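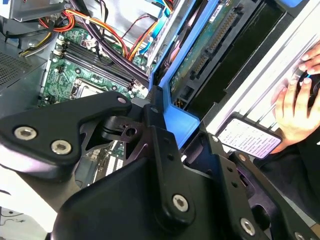

Unit 2: Inside a Desktop Computer

Most of the parts in a desktop plug into one board, the motherboard. It carries power and data between the processor, the memory and the drives. In many machines the board is green, but the color has no effect on how it works.

Memory comes in sticks that press into long slots. Read the manual before adding any – some boards want the slots filled in a set order. The Luvum boards used in this course take up to 192 GB in 4 slots.

Before next class, read the Indance handout on power supplies and write down the wattage of your own machine, if you have one. 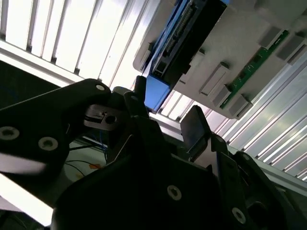 Static and Safety

Shut the computer down, switch off the supply and unplug the cord. Touch bare metal on the case before you handle a board. Hold cards by their edges.

Never open the power supply itself. It can hold a charge after it is unplugged.

Lab sheets are due in Room 755 by the end of the week.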